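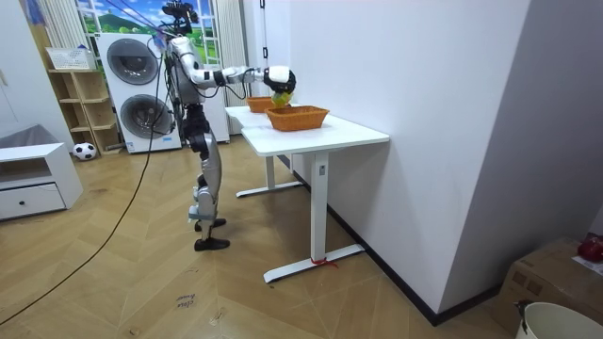 과일 상온 보관, 다들 어디까지 하세요? (감, 사과, 귤 이야기 환영)
생활게시판 > 부엌살림
글쓴이: 귤껍질차
2023-02-04

겨울만 되면 과일 욕심이 폭발하는 사람입니다. 귤 박스에 사과 박스에, 친정에서 보내주신 단감까지 겹쳐서 지금 부엌이 청과상이에요 ㅎㅎ

작년까지는 무조건 냉장고에 밀어 넣었거든요. 그러다 지난 10월에 Noemi Valentini라는 분이 쓴 과일 보관 책을 번역본으로 읽고 완전히 빠져버렸어요. 과일마다 좋아하는 자리가 다 다르다는 얘기인데, 읽다 보니 그동안 제가 바나나랑 토마토한테 무슨 짓을 한 건가 싶더라고요.

그래서 이번 겨울엔 이렇게 해보고 있어요.

귤은 박스째 두지 않고 전부 꺼내서 꼭지가 아래로 가게 깔고, 사이에 신문지 한 장. 베란다 쪽 그늘에 둡니다. 우리 집 베란다가 아침에 재보면 8도인데 귤한테 딱인 것 같아요. 14일째인데 곰팡이 핀 게 하나도 없습니다!!

사과는 한 알씩 싸서 따로. 다른 과일이랑 절대 안 붙여놔요. 사과에서 나오는 에틸렌 때문에 옆에 있는 애들이 금방 익어버린대서요. 반대로 덜 익은 키위는 일부러 사과 옆에 둡니다. 딱딱하던 게 말랑해지는 거 구경하는 재미가 있어요.

단감은 아직 답을 못 찾았어요. 상온에 두면 금방 물러지고 냉장고에 넣으면 자리가 없고. 단감 고수님들 계시면 제발 알려주세요.

감나무집둘째
단감은 무조건 냉장이에요. 저희 부모님이 감 농사 지으시는데 상온에 두는 거 보시면 혼나요 ㅋㅋ 꼭지에 젖은 키친타월 조그맣게 접어서 붙이고, 꼭지가 밑으로 가게 해서 비닐에 밀봉하세요. 자리가 없으면 사과를 빼고 감을 넣으세요. 사과는 베란다에서도 버팁니다.

귤껍질차 (글쓴이)
꼭지에 젖은 키친타월이라니 처음 들어요! 지금 당장 하러 갑니다. 베란다로 쫓겨나는 사과한테는 미안하지만요.

서랍속양파
저는 글쓴님이랑 좀 생각이 달라요. 귤 상온 보관은 집을 많이 타요. 저희는 확장형이라 베란다가 없고 부엌이 한겨울에도 23도예요. 여기에 귤 내놓으면 꼭지부터 말라서 며칠 못 갑니다. 책에서 뭐라고 하든 난방 세게 하는 아파트면 귤도 냉장고 야채칸이 맞다고 봐요. 현관 신발장 위가 좀 서늘하다고 거기 두는 분도 계시던데 신발 옆에 먹을 걸 두는 건 도저히 못 하겠어요.

귤껍질차 (글쓴이)
아 그건 그렇네요. 저희 집은 오래된 복도식이라 베란다가 냉골이에요. 책에도 집에서 제일 서늘한 곳부터 찾으라는 말이 먼저 나오긴 해요. 제가 신나서 그 부분을 빼먹었네요.

모카포트
에틸렌 얘기 나온 김에, 감자 박스에 사과 한 알 넣어두면 싹이 덜 난다는 말 있잖아요. 저는 해마다 하는데 효과 확실합니다. 감자 좋아하시는 분들 꼭 해보세요. 양파는 감자랑 같이 두지 마시고요.

서랍속양파
저는 그거 했다가 감자에서 이상한 단내만 나고 싹은 싹대로 났어요. 온도가 높으면 소용없는 것 같아요. 양파 얘기는 동의합니다, 닉네임을 걸고요.

모카포트
혹시 사과를 너무 오래 두신 거 아니에요? 저는 쭈글쭈글해지기 전에 바꿔줘요. 그냥 제가 먹어요 ㅎㅎ

하늘색행주
보관 장소도 중요한데 저는 뭐에 담느냐가 더 중요하다고 생각해요! 구멍 숭숭 뚫린 바구니로 바꾸고 나서 버리는 과일이 확 줄었어요. 바람이 통하니까 밑에 깔린 애들이 안 짓물러요. 그리고 과일 바구니 따로, 나머지 바구니 따로 정해놓고 앞에 종이로 이름을 써두면 식구들도 알아서 제자리에 넣습니다. 예쁜 라벨기 필요 없고 매직이면 충분해요. 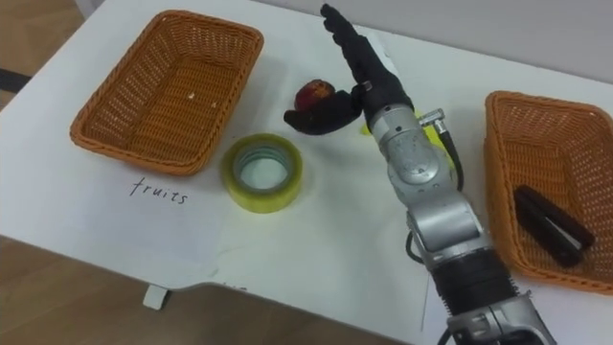 주황색 바구니 두 개, 과일 자리는 종이에 매직으로 fruits

색은 취향인데 저는 밝은 색이 좋아요. 부엌에 주황색 하나 있으면 겨울에도 기분이 살아나요. 이런 짜임 바구니는 바닥에 부스러기가 잘 끼니까 가끔 뒤집어서 탁탁 털어주세요.

느린오후
바구니는 저도 찬성인데 짜임 있는 건 무른 과일엔 별로예요. 복숭아나 자두 담으면 격자 자국이 그대로 찍혀요. 행주를 한 장 깔든지 해야 합니다. 저는 그래서 Nitine에서 나온 납작한 도자기 접시를 써요. 겹치지 않게 한 층으로만 놓을 수 있어서 무른 과일엔 이게 훨씬 나았어요.

하늘색행주
맞아요 복숭아는 행주 필수! 근데 도자기 접시는 바닥에 물기가 고이지 않나요? 저는 포도를 접시에 뒀다가 밑면만 다 터진 적이 있어요.

느린오후
씻어서 올리면 당연히 고이죠. 먹기 직전에 씻으셔야 해요. 포도는 애초에 냉장이고요.

콩국수러버
라벨 얘기 너무 반가워요 ㅋㅋㅋ 저희 집도 종이에 써서 붙여놨는데 글씨체 때문에 가족 싸움 났어요. 남편은 인쇄해서 코팅하자, 저는 손글씨가 정겹다. 결국 손글씨가 이겼습니다. 철마다 내용이 바뀌는데 매번 코팅하는 게 더 일이더라고요. 겨울엔 귤, 여름엔 참외, 종이 뒤집어서 쓰면 끝!

서랍속양파
라벨은 솔직히 혼자 사는 사람한테는 필요 없는 것 같아요. 제가 어디 뒀는지는 제가 아니까요. 차라리 산 날짜를 적는 게 도움이 됩니다. 저는 마스킹테이프에 날짜만 써서 봉지에 붙여요.

콩국수러버
오 날짜는 생각 못 했어요. 이름 옆에 같이 써야겠네요.

Corina Sandu
안녕하세요, 한국에 산 지 오래됐지만 글은 처음 써요. 제가 자란 집에는 지하 저장고가 있어서 사과를 짚 위에 한 줄씩 놓고 봄까지 먹었어요. 서로 닿지 않게 놓는 것이 제일 중요하다고 할머니가 항상 말씀하셨어요. 하나가 상하면 옆으로 옮아가요. 그리고 매주 한 번 내려가서 냄새를 맡아요. 눈보다 코가 먼저 알아요. 지금은 아파트라서 짚 대신 계란판을 뒤집어 놓고 그 위에 사과를 올려요. 아주 잘 됩니다!

귤껍질차 (글쓴이)
계란판!!! 너무 좋은 생각이에요. 마침 버리려던 게 있는데 살렸습니다. 냄새로 확인하는 것도 오늘부터 해볼게요.

감나무집둘째
계란판은 한번 잘 보고 쓰세요. 계란 깨졌던 자국 있는 건 위생상 별로라서 저희는 과일 박스에 들어 있던 난좌를 모아뒀다가 써요. 배 선물세트에 들어 있는 게 제일 튼튼합니다.

Corina Sandu
네, 맞아요. 깨끗한 것만 써야 해요. 배 박스 것도 찾아볼게요.

모카포트
혹시 에틸렌 흡착제 써보신 분 계세요? 동네 Pascu 매장에서 Bruvska라는 걸 900원에 팔길래 한 봉지 집어 왔는데 야채칸에 넣고 나서 상추가 좀 오래가는 것 같기도 하고요. 기분 탓인지 모르겠어요.

느린오후
저는 그런 거 별로 안 믿어요. 야채칸 자주 열고 닫으면 어차피 다 날아갈 텐데요. 상추는 세워서 보관만 해도 오래가요.

모카포트
그럼 이번엔 상추를 반 나눠서 한쪽만 넣어볼게요. 결과 올리겠습니다. 이런 실험 너무 재밌어요 ㅎㅎ

하늘색행주
실험 결과 꼭 올려주세요! 저는 딸기 식초물 세척도 궁금해요. 씻어서 완전히 말린 다음 키친타월 깔고 보관하면 오래간다는 사람이랑, 씻는 순간 끝이라는 사람이랑 딱 반반이라서요.

서랍속양파
씻는 순간 끝이라는 쪽입니다.

콩국수러버
저는 씻어두는 쪽이요! 완전히 말리는 게 관건이에요. 채반에 펼쳐서 선풍기 바람 쐬면 금방 말라요. 애들이 냉장고 열고 바로 집어 먹을 수 있어서 포기 못 해요.

서랍속양파
한겨울에 딸기 때문에 선풍기를 꺼내신다고요...

귤껍질차 (글쓴이)
저녁 먹고 왔더니 댓글이 이렇게나! 중간보고 드립니다. 단감은 키친타월 붙여서 냉장고로 들어갔고, 사과는 계란판 뒤집어서 베란다에 줄 세웠어요. 키위 옆에 사과 한 알만 남겨뒀고요. 딸기는 내일 장 봐 와서 씻은 것, 안 씻은 것 나눠서 해볼게요. 아 그리고 한라봉 보관은 귤이랑 똑같이 하면 되나요? 껍질이 두꺼워서 더 오래갈 것 같은데 시댁에서 한 박스 오신다고 합니다.

감나무집둘째
한라봉은 신맛이 강하면 며칠 밖에 뒀다 드세요. 박스 열자마자 눌린 것부터 골라서 먼저 드시고요.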